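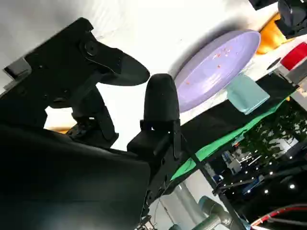

Why did the gripper stop holding objects it had already grasped? The fastening behind one fingertip loosened during long runs, and the controller read the extra play as a normal change in finger position.

4.3 Grip loss during the table-clearing runs

The fault first showed up in October, in the second week of table clearing on the Gauthier cell. The task was simple: pick up a plate, tip the crumbs off, put it in the rack, and wipe the table. Of 2960 attempts logged for this task, 16 ended with the plate slipping after the lift had been marked as good. The log gave no warning in any of these cases. Finger position stayed inside its limits, motor current looked normal, and the next step started on time.

Figure 7. Wrist view in the table-clearing task, with the gripper fingers in the foreground and a lavender plate with orange specks on the white tabletop.

We first blamed the plates. An oval plate with a raised rim gives the fingers little to hold, and Gill suggested that food residue was lowering friction. Cleaning the plates between attempts made no difference. Neither did slowing the lift. We then swapped the fingertip pads for a new set and saw two more drops the same afternoon.

MacPherson found the cause during a routine check at the end of a shift. With the power off, one fingertip could be rocked by hand while its bracket stayed still. The small screws holding it had backed out by less than a full turn. That was enough for the tip to rotate under load and let the rim slide. Once the screws were tightened the play was gone, but it came back after 1011 further attempts.

The second part of the problem was in the software. The Moster controller decides that an object is held when the fingers stop short of fully closed and the current passes a set level. A loose tip meets both conditions. The fingers stop, the current rises, and the object is reported as held even when contact is at the very edge of the pad. After that the state is never checked again until release. The arm carried out the whole placing motion with nothing in the gripper on nine occasions, and once it came down on a plate that had landed flat in its path. The plate broke. The arm stopped on its force limit, as it should, and no one was inside the cell.

We made two changes. The screws are now set with thread-locking compound and checked for play before each session. The controller now compares finger opening at the lift with finger opening halfway through the move, and halts if the two differ by more than 2 mm. The limit was chosen by hand and may be too tight for soft items — a folded cloth will compress by that much in normal use — so the check is turned off for the wiping step.

We have not tested the new check on other grippers. The drop at attempt 1011 also means we can't say how long the compound will hold, and those runs are still under way.

Contact: Areti Vrettos, Grorkura Lab | Back to top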